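Packing, still packing

May 7, 2023

Quick one as the kettle's on. Moving date is set, first week of July, so we've gone from "plenty of time" to boxes in the hall. Leaving Prolham for Lelgate. It's only 30 miles but you'd think we were emigrating.

Books first. Mistake. Filled the boxes right to the top and couldn't shift a single one, had to unpack half and mix them with cushions. Lesson learnt. Big box, light stuff. Small box, books.

Quote from the removal firm came in at £1575. Ouch. That's with them doing the kitchen, so I've said no, we'll do the kitchen ourselves. Deepak Jaiswal from work moved last year and swears by wrapping plates in tea towels and standing them on edge. Trying that. 200 sheets of paper on order as well, just in case.

And tape. So much tape. Cheap stuff splits down the middle and you lose the end and thats ten minutes of picking at it with a fingernail. Get a proper dispenser, please. Keep the spare roll next to it, always the same shelf, or you'll be hunting for it under newspaper.

Blue dispenser, tape roll, white shelf: 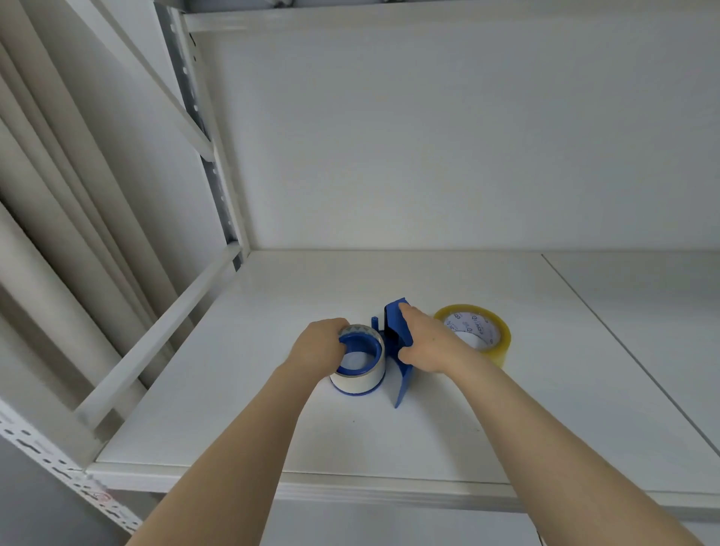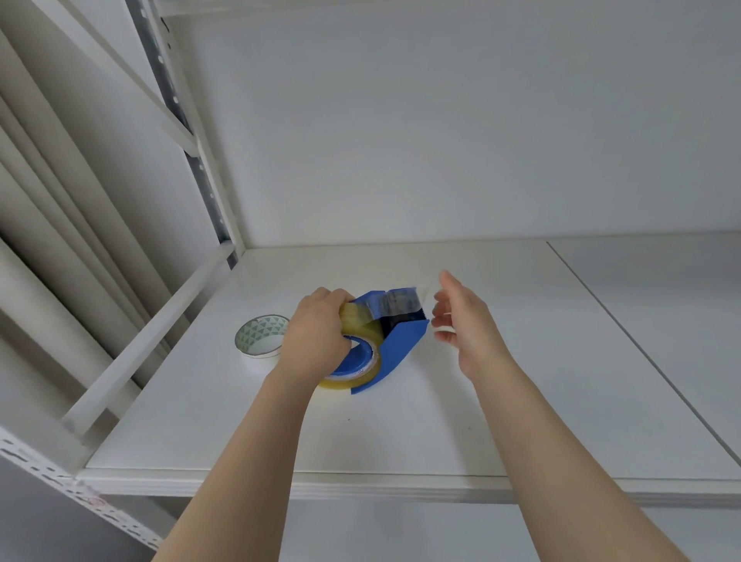
Still to do: airing cupboard, the loft (dont want to talk about the loft), and that drawer with all the keys in. No idea what half of them open. Also need to ring the council about the parking space for the van, and find somebody who wants 2 garden chairs and a very heavy mirror. Collection only!

Kettle's boiled. Back to it.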